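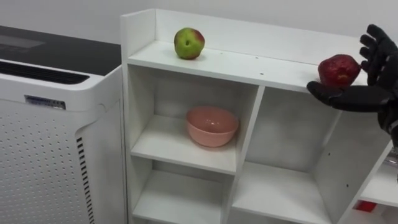 *Purifier on the left, cubby shelf right beside it.*

**How far does an air purifier need to be from the furniture?**

posted by maplestairs

Hello all, I've been reading here for ages and finally have something to ask. We moved to Virndale in May and I have been sneezing ever since, so my sister passed along her old air purifier. It's in the small bedroom, tucked up next to the cubby shelf, and I'm starting to wonder if that's the wrong spot. There are vents running down the side facing the shelf, and the booklet went missing two houses ago.

I could move it by the window, but the outlet over there is behind the bed. Or I could get rid of the shelf, which I would hate to do — it's a handy size and I like having somewhere to set things down. The filter counter reads 2,074 hours, and I have no idea if that's a lot. Does the placement matter, or am I fussing over nothing?

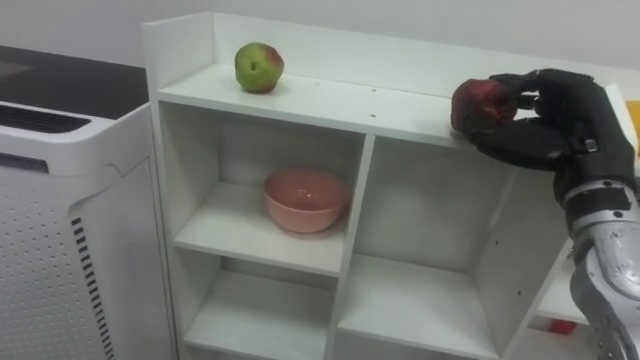
**Dalva Peixoto**

You're not fussing! Placement matters more than people think, and it costs nothing to fix. A purifier has to pull room air in and push clean air out, and if either side is blocked it ends up working on the same little pocket of air all night. I used to keep mine wedged beside a dresser and wondered why I still woke up stuffy. I pulled it out so there were 22 inches between it and the dresser, which was as far as the cord would go, and I slept better that same week. You may not need that much. Start by sliding it out as far as you comfortably can and see how you feel after a few nights.

Please do check the filter too. On my old Vorkent the booklet said to vacuum the outer screen every 1,000 hours, and I was embarrassed by what came off it. Yours may have a different schedule, so look up the model number, usually on a sticker on the back or underneath. And dust the shelf with a damp cloth while you're at it, including the insides of the cubbies. A dry duster just sends it all back up for you to breathe.

**Evangelista**

just get a new one, mine was 40 bucks on sale and works fine

**maplestairs**

Thank you both! I don't think I'll buy a new one just yet, but I'm glad to know they come that cheap. Dalva, I took your advice about the damp cloth on Thursday and got through the whole shelf in one go, humming away like my grandmother on cleaning day.
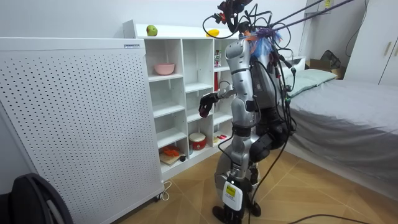 The bottom cubbies were the worst, especially in the back corners, and I had to rinse the cloth twice before I got to the end of the row. I did find the model number on the underside, so now I'm hunting for the booklet online. Next job is finding a better place for the purifier. I'm leaning toward the door side of the room, if my husband will agree to give up his outlet — he charges everything he owns there. I'll come back and tell you how the sneezing goes.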